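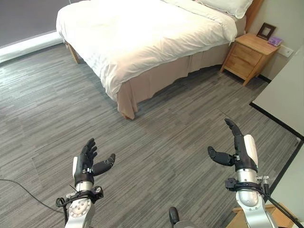 Making a bed with a thick duvet and a separate bed skirt takes 6 steps and one person. The method given is for a mattress 186 cm long and a duvet 162 cm wide, the size used in the small rooms at Rissanen; on larger beds the order of work is the same. Set the skirt first, then the duvet. A white duvet over a beige skirt, as on the bed beside the two-drawer nightstand, shows any slant in the lower edge at once, and a near corner left hanging in a point is corrected at step 5.

1. Clear the bed. Put pillows and duvet on a chair.

2. Straighten the skirt. Work from the head to the foot and pull each pleat down by hand. The hem should clear the floor by 2 cm along its whole length.

3. Fit the bottom sheet. Tuck the head end, then the foot, then the sides.

4. Lay the duvet with its closed end at the head. Hold the two foot corners and shake until the filling reaches them.

5. Level the sides. Stand at the foot and compare the drop left and right. If a corner hangs low, lift the duvet clear of the mattress and move it across. Dragging it creases the cover and pulls the sheet.

6. Fold back the head end in a band one forearm deep. Press the fold flat with the palm, working from the middle outwards. Place the pillows above the band, with the open ends of the cases facing away from the door.

Wuler skirts have a drawcord at the head end; tighten it before step 3. The Zuklow skirt has none and is pinned at the corners.

Text: Oona Lehtinen. Revised 29th May.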